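Cludeo Hand Kit, the one with the felt finger: two weeks in

Posted 8 April 2019
Rating: 4 out of 5 (would be 3.5 if the form let me)

Quick one, we have a deadline Friday. Bought the Cludeo kit to replace the joystick box we used for teaching pick tasks. Same idea as all of them. You hold the tool, do the job by hand, the camera on it records what the tool sees, then you feed the recordings to the arm and hope.

Price was 552 dollars with the felt sleeves, shipping on top. The Fimbridge one we looked at first was 1000 and wouldn't ship the finger parts separately. So that decided it.

What we use it for: picking up small soft stuff, sorting pouches, moving light things from the table to a tray. Nothing heavy. If you need to teach lifting of anything with real weight, look elsewhere, your wrist will tell you by lunch.

Setup. Fine. The manual is four pages and page three is a parts list for a different kit. Charging cable too short. Pairing with the laptop took two tries, then never bothered us again. Calibration is a printed sheet you tape flat and wave the tool over. Tape ALL four corners. I taped two and lost a morning.

Good stuff first.

Teaching by hand is so much faster than by remote. With the old joystick box I got 17 usable takes of the pouch task on a good day, most of them jerky, lots of stopping in mid air to think. First full day with the Cludeo I got 60. And they look like a person doing the job, because it is a person doing the job. Approach, grab, lift, over, down. No hunting around.

The felt sleeves are great. Soft, grippy enough for pouches, don't scratch. You can see the color against pretty much any table we have, and that helps when scrubbing through takes later to find the moment of contact. They do pick up lint. Roll of tape fixes it. Spares come in a bag, and they slide on if you twist while pushing. Do not use scissors to get one off, ask me how I know.

Wide lens. Takes in a lot. Good for the robot side I guess, it gets the table and plenty of room to place itself by. Bad for straight lines, everything bends, and you stop noticing after a day or so. It also means coworkers end up in your takes. Tell people before you start. We put a note on the door now.

Now the complaints.

Weight is all in the front. After an hour I was resting my elbow on the table between takes, and that shows up in the data as a funny low start position. Took me three days to spot. The arm learned it too, started every pick by sagging a bit like it was tired. Had to throw those takes out and redo them. My fault, but a counterweight or even a wrist strap would of helped.

Trigger is stiff. Loosens up some. There's an adjustment screw under the housing, it's not in the manual, go in with a small hex key and only a quarter turn at a time.

The software. Ugh. Records fine, export is slow, and file names are just long numbers so you have to write down which task was which. I keep a paper list next to the laptop like it's 1985. Delete button sits right beside Save. Lost two good takes that way. There's a forum thread asking for a confirm box, add your vote please.

Remote mode. Yes it has one, you can drive the arm live with the tool in your hand, arm copies you. Sounds better than it is. There's a lag, small, but enough that you overshoot and knock the pouch. We tried it on the Watex arm and on our older Hájek one, same feeling on both. Ok for showing one tricky move, I wouldn't collect a whole set that way. If remote is your main thing, keep your joystick box.

Tip for anyone starting out: vary where you put things. First set I did, every pouch started in the same spot because it was handy. Robot learned the spot. Moved the pouch a hand's width over and it went and grabbed air, very confidently. Second set I shuffled the pouches and the tray between takes and it did a lot better. Also turn your own body, stand on different sides of the table. Different light too if you can. Blinds up for one batch, blinds down for the next.

One more, look at what the tool camera gets before you commit to a workspot. We moved twice. Our upstairs table won in the end, more room to swing the elbow.

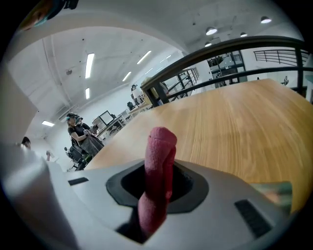 View from the tool camera, felt sleeve on, oak table and the railing past it.

See how far up the sleeve sits? Tip shows just past the table edge with the tool held like that. If you can't see the tip in your own preview, the sleeve isn't pushed on right or your lens is turned. Check it before every batch.

Battery: gets through a morning, not a full day. No swap, you plug in and wait. I do my sorting and labelling while it charges so it's not dead time, but a second battery would be an easy sell.

Support answered in a day, polite, sent a longer cable free. Didn't answer the part about the file names.

Would I buy again. Yes for hand teaching of light stuff. No for remote. If they fix the export and put some weight in the back end it's a five.

Pros: fast takes, soft finger, price, support
Cons: front heavy, export, manual, Delete next to Save, short cable

Will update when we've done the tray stacking task, starting on that after the deadline.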